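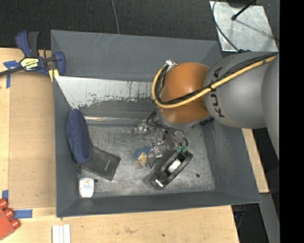 KUKA arm over the grey bin

Search this site Go

Apportioning service charges at completion

Sunday, September 22, 2024
By Roswitha Mayrhofer

The flat at Pudgate is leasehold, with a service charge of £3,139 a year, payable in advance in two halves. The seller had paid the first half. The draft completion statement from Zacharopoulos asked me to refund her share from completion to the end of the period, which is normal. It also left out the retention.

A retention is money held back from the price until the yearly accounts are signed off. If the building has overspent, the shortfall for the seller's period comes out of it. Last year's accounts at Pudgate were still in draft, and the managing agent, Landidus, would not give a date. I asked for £300. Nyokabi Ogola, who handled my side, put it in the contract as a special condition with a long stop of 18 months.

Two points on the arithmetic. Apportion by days and check who bears the day of completion; the two drafts I received differed on this. Ground rent goes on a separate line, as its period rarely matches.

The corrected refund to the seller came to £1,454. Landidus expects to issue the accounts in October. I will add the balancing figure when I have it.

Last updated: same day, typing error in paragraph two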